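Search this site Go

Budgeting for Collection Hardware – Week 5 handout
May 10, 2021 | Glenys McAlister
2 min read

Vendors quote per gripper. Your cost is per usable hour, and most of that is labor. Take laundry in a bedroom:

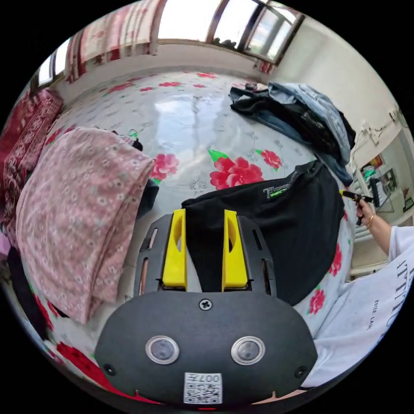
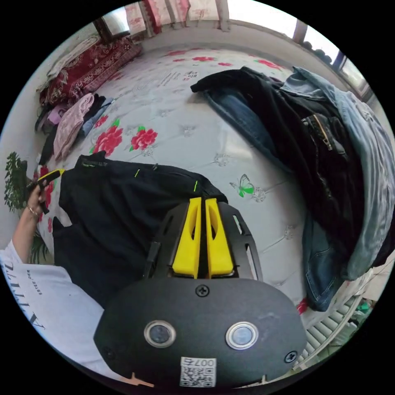 Same bed, same black garment in both.

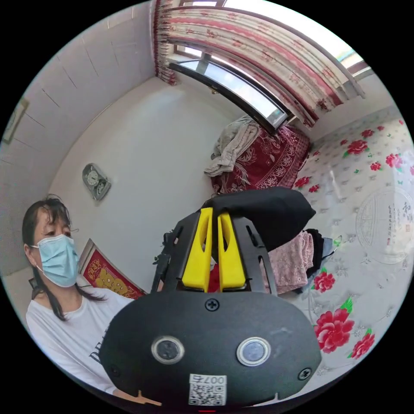
Adeel Dhanial objected that a spare unit pays for itself the first time one breaks. Maybe. I'd want to see the repair log before I believed it.

For Thursday, price the Stalberg plan: 2 grippers, 800 paid hours, spare fingers. Then cut the usable hours in half and price it again – the sales sheet won't do that for you. Leave shipping on its own line.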